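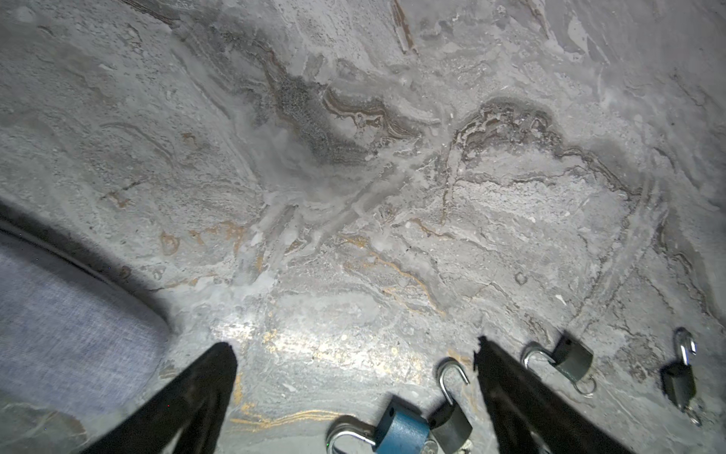
Lists > Allotments and Sheds > Locks, keys, gates > Messages

Subject: Re: Padlocks, too many of them
From: Frida Stougaard

Quick one before I go out, sorry for the state of this.

Bjartur wrote:

> Hello all. Since we changed the gates over I've ended up with everyone's old
> padlocks in a bucket. Some have keys, some don't, a couple have keys that
> belong to something else. Before I take the lot to the scrap place on
> Trulley Lane, does anybody want any? And does anybody know how you're meant
> to get a stiff one moving again? I sprayed a few with the general purpose
> stuff from the garage and they were lovely for a week, then worse than
> before.
>
> Also, plot 18, I have a key with your number on it in biro. Is it yours or
> the last people's?
>
> Bjartur Nørgaard

Right. Don't scrap them yet please. I'll have any that open, key or no key, as long as the shackle is up. Handy for chaining the water butt lid and I don't much care if it can be locked again.

On the stiff ones. The spray is your trouble I think. It shifts the muck and then the thin oil collects more muck, so you get your nice week and then treacle. What I do:

- flush it out first, keyway down, over newspaper. Keep going til it runs clean
- leave it to drain overnight somewhere warm, top of the boiler is good
- dry graphite, a tiny puff, then work the key in and out, wipe key, do it again
- drop of light oil on the shackle ONLY, where it goes into the body

Don't put graphite on top of oil, you get a grey paste and then you really have got a scrap padlock. Ask me how I know. And do it on something you can wipe down, not the good tablecloth. Graphite gets everywhere, I was finding it in the bread bin in November.

If the key goes in but won't turn, try a different key before you force it. A surprising number of ours were bought in twos from Loureiro's when it was still open and the keys got swapped about. My own shed key opened the Etmont side gate for years and I never said anything.

Combination ones, if nobody has the number, bin them. Life's too short. The old Gandari ones with the little wheels will sieze up whatever you do anyway, ours did 2 winters running.

Sorting: could you tie each key to its lock with a bit of string before you bring them down? I did the last lot in 2000 with masking tape labels and the tape fell off in the damp and I had a tin of keys and a tin of locks and no clue. String through the key, round the shackle, done. Loose keys in an envelope, we can try them all one evening with a pot of tea.

Oh and plot 82 still has the old lock on the inner gate as well as the new one, so whoever gets there first can't let anyone else in. Can that come off? I've a bolt cropper if the key has gone.

Plot 18 key is not mine, I'm next door, but the last people did write on everything in biro so I'd put money on them.

I'm about til six if you want to drop the bucket round. Side door, the bell is broken so knock hard

Frida

Recent in Locks, keys, gates
New gate code, please don't prop it open
Shed hasp pulled out of rotten wood, how to fix
Found: one small key on a green ribbon
Re: Re: who has the bolt cropper
Chain for the water tank lid, what length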